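THE TALK

Published 16 Nov 2018
Filed under: Stories, Family

The letter from the school came home at the bottom of the bag, under a banana. It said that every child in the class would give a talk in February. The talk must last three minutes. The child was free to choose the subject, and parents were kindly asked to help but not to write it.

I read it standing in the kitchen with my coat still on. My daughter was taking off her boots in the hall, very slowly, one lace and then the other.

"When did you get this?" I asked.

"Before," she said.

She was eight years old then and we had lived in Brodness for one winter and a half. At home she talked from the moment her eyes were open. She talked to me, to the cat of the neighbors, to the soap. At school she did not talk. She answered when she was asked, with one word if one word was enough, and at lunch she listened to the others. Her teacher had told me this in the autumn in a very gentle voice, as one tells somebody that their car has a scratch.

"It is only three minutes," I said.

"Three minutes is the whole song and then half of the song again," she said. She had already measured it.

For a week we did not speak about the talk. I put the letter on the refrigerator with a magnet from Wuyts, the bakery on our corner, and each time I took out the milk I saw it. My husband was working in Gemon that month and came home only at weekends. On the telephone he said that I should leave her in peace, and that he himself had been a quiet child. I said that he was still a quiet child. He laughed, and then he was silent for a while, and I could hear a train behind him.

The next Saturday he brought a puzzle of 1,000 pieces from the station shop. It showed a harbor with many boats, and nearly all of it was water. We put it on the big table and we ate in the kitchen from then on, with our elbows touching. I mention the puzzle because it was there that she started. She was looking for the corner of a sail, and without raising her head she said:

"It could be about something nobody in my class knows. Then they cannot say that it is wrong."

"What do they not know?" asked my husband.

"They do not know our buttons," she said.
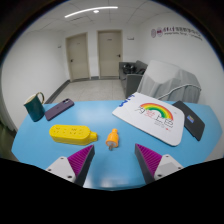 A small orange piece and a light blue table.

I must explain the buttons. My mother was a seamstress all her life, and when she closed her workroom she gave the buttons to my daughter, in a tin that once had biscuits in it. There were 500 of them, my mother said, and she was not a person who said a number that she had not checked. When we moved, I wanted to leave the tin behind. It was heavy and we had to pay for each box. My daughter carried it on her knees during the whole journey, and when we crossed the border she held it with both arms in case somebody would want to see inside.

So the talk was going to be about buttons. I confess that I was a little disappointed. I had imagined volcanoes, or the moon, something with a poster. The other mothers at the gate told me about their subjects. One boy would talk about sharks and was going to bring a real tooth. A girl was preparing the history of Brodness, with a costume. I said that my daughter had not decided yet, and afterwards I was ashamed of it all the way home.

She worked every evening. She did not write sentences. She chose buttons from the tin and laid them in a row on the edge of the puzzle table, and each button was one thing that she had to say. The big green one was the coat my mother made for a lady who then never came to collect it. The small white one was for all the baby shirts. There was a metal one with an anchor, and my mother had always refused to tell where it was from.

"What will you say about the anchor?" I asked.

"That she does not want to tell," said my daughter. "That is what I will say."

I offered to listen. She preferred the bathroom, with the door closed and the water running. I stood outside with a pile of towels in my arms, so that I had a reason to be in the corridor, but I could understand only some words. Once I heard her stop, say something angry to herself, and begin again from the green coat.

Then came the evening before the talk. She ate nothing. At eight o'clock she had a stomach ache, and at nine she had also a pain in the ear, and then in the other ear. I sat on her bed. I wanted very much to say that she could stay home. I had the sentence ready in my mouth. I thought of myself in my first language class in this country, in a room above the library on Jelano Street, how I had gone up the stairs and down again, and how the second time I had gone down I did not go back for two weeks.

I told her this. I had never told it to anybody, also not to my husband, who believed that I had been in class.
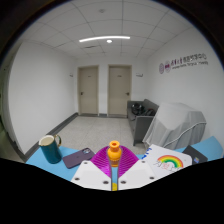
"Where did you go?" she asked.

"To Wuyts. I drank coffee and looked at my book."

"For two weeks?"

"Yes."

She thought about it. I could see that she found it quite interesting, more than anything I had said about courage.

"And how did you order the coffee?" she said.

"I pointed."

She laughed so hard that she had to sit up. Then she wanted to see how I had pointed, and I showed her, and she showed me how she would have done it. We did the lady behind the counter too. It became very late. I forgot to ask about the ears and she forgot to have them.

In the morning she put the buttons in her coat pocket, and her hand on top of them. We walked. It had frozen in the night and the pavement was white, and she said no word to me from our door to the gate. There I made to kiss her, but she had gone in already, behind the boy with the tooth.

I do not know much about the talk. Parents were not invited, and that was perhaps wise. I cleaned the oven, which was clean. I did a part of the water in the puzzle. At half past three I was the first one at the gate, and I pretended to read something on my phone.

She came out in the middle of the others. She was not smiling and she was not crying. She gave me her bag to carry, as on every day.

"And?" I said.

"It was two minutes," she said. "I went too fast. I forgot the white one."

"And the others? Did they like it?"

She shrugged. We crossed the road. On the other side a girl from her class, the one of the costume, shouted something at us from a car window. I did not catch it, but my daughter turned around and shouted back, "No! It is a secret, even I do not know it!" and the car drove off.

I kept looking straight ahead. I was afraid that if I looked at her, she would notice how loud it had been.

"What does she want to know?" I asked, after some time.

"About the anchor. They all want to know about the anchor." She sighed, like my mother does. "I need to telephone Grandma."

She telephoned as soon as we were home, with her coat on, sitting on the floor in the hall. I heard her explain the situation. I heard that it was important, that the whole class was waiting, that the teacher also was waiting. Then there was a long silence on our side, and my daughter said "Oh," and a little later again "Oh," and she stretched out her foot and pushed the door closed.

I stayed in the kitchen and started to peel the potatoes. The letter was still on the refrigerator. Behind the door they went on talking until it was dark outside, and when she came in at last she took a piece of raw potato from the board and asked what we were having with it.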